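Quinlan Residents' Help Pages
Household and Laundry

Towels in a shared washroom: how often should they be replaced, and why do they smell musty?

Posted by Teresa Nic Giolla
I am responsible for linens at the Ondon guest residence. The residence supplies one bath towel per occupant. Several occupants have reported a sour odor, even in towels laundered the same week. The current practice is a warm wash with liquid detergent and fabric softener, followed by line drying in a heated room. Please advise whether the washing method or the hanging arrangement should be changed first. The washroom is narrow and has a single bar.

Brendan Corrigan
The washing method should be changed first. Fabric softener leaves a coating on terry cloth, which holds residue and reduces absorbency. Discontinue it entirely. Wash the towels on the hottest setting permitted by the care label, and do not fill the drum beyond two-thirds. One additional rinse is advisable in hard-water areas.

As to hanging, a towel should be spread to its full width on the bar. Where the cloth is bunched at one end, the thick part dries last and the odor usually begins there. Leave the door open for at least 15 minutes after each shower. 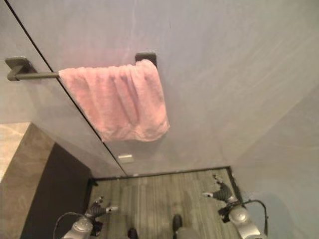
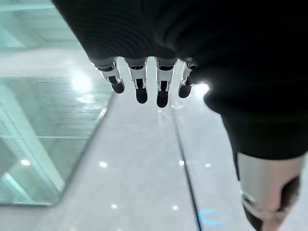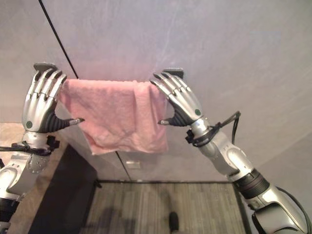 First and last: pink towel, on the bar and held out by its upper corners.

If the odor remains after 2 hot washes, the towel should be withdrawn from use and cut up for cleaning cloths. Our residence orders replacements each February.

Codness
Vinegar. Half a cup in the rinse, no softener. Worked for mine.

Lerkodix
I concur with the first reply in most respects. I would add that the weight of the towel matters. We changed to a 400 gram cloth and it dries sooner than the heavier type we had before. Please also check the washer itself. The rubber door seal should be wiped dry after the final load of the day, and the detergent drawer should be left open overnight.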